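Progress report to the funder, second reporting period
Project: Driltness Ceasefire Monitoring Archive
Reporting organization: Plaltent

## 1. Status against plan

The archive now holds coded records for 106 local truce agreements, against a target for the period of 100 set in the grant letter. Coding began in February and continued without a break through May. Work on the search interface is behind schedule by one month for the reasons given in section 4.

The purpose of the grant is unchanged: to build a public record of what parties to short truces agreed to on paper, how each text was approved, and what monitoring was provided for. The archive does not judge which side broke a truce first. Several outside readers have asked for this, and the advisory group has again advised against it.

## 2. Coding

Each agreement is coded on 36 fields. The fields cover the parties, the stated duration, the area, the wording on withdrawal, prisoner exchange, aid access, and any reference to a resolution by an international body. Two coders work on each text separately. Where they differ, a third reads the text and decides, and the earlier codes are kept in the file.

Agreement between the first two coders was good on duration, parties, and area. It was weaker on two fields:

- **Withdrawal wording.** Texts often use "pull back" and "withdraw" without a line or a date. The codebook had treated these as the same. They are now separate values, and all earlier records have been recoded.
- **Source of mandate.** Some texts name a mediator in the opening lines and a different one in the signature block. Coders now record both.

Texts in translation remain a problem. For 15 of the agreements we hold only an English version issued by one of the parties. These are marked in the archive and left out of any totals until a second version is found. Requests have gone out for the original-language texts. Five have been answered so far, all with usable copies, and those records will be released from the hold once both versions have been compared line by line.

## 3. Regional work

### Tuma

The Tuma office completed its round of interviews with former liaison officers. The interviews deal only with procedure: who could call whom, at what hour, and what was written down. Transcripts are stored under the access rules approved at the start of the grant and are not part of the public archive. Short procedural notes drawn from them will be attached to the relevant records next period.

One finding affects the codebook. In most of the Tuma truces, the hotline named in the agreement was not the one in daily use. The field "contact channel" will be split into "channel named" and "channel used", the second to be filled only where there is a written source.

### Shukla

The Shukla office started later than planned. Permission to copy the provincial council minutes was given verbally in March and in writing in May. Copying is under way - the minutes are handwritten and bound, so each volume has to be photographed page by page on site. The office expects to finish the first set of volumes next period, but this depends on the reading room keeping its present hours.

## 4. Delays and risks

The search interface was to be open to test users by the end of this period. The split of the two fields in section 2 changed the table structure, and the filters had to be rebuilt. Test access is now planned for the first month of the next period. No change to the end date of the grant is requested.

The main risk is the translation backlog. If second versions cannot be found for the held texts, we propose to publish them in a separate list with a plain warning - a decision on this is needed from the funder before the next report.

## 5. Spending

Spending is within the approved budget. Travel is underspent owing to the late start in Shukla, and we ask to carry the balance forward under the same heading. Translation is fully committed. No other transfers between headings are requested. 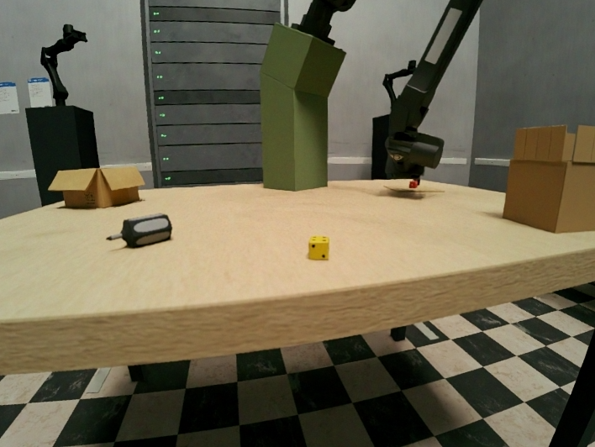
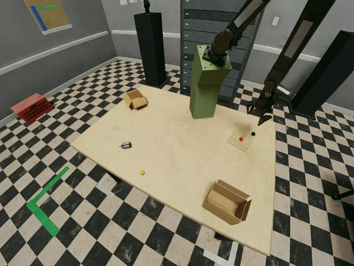 Project Coordinator, Plaltent
Driltness Ceasefire Monitoring Archive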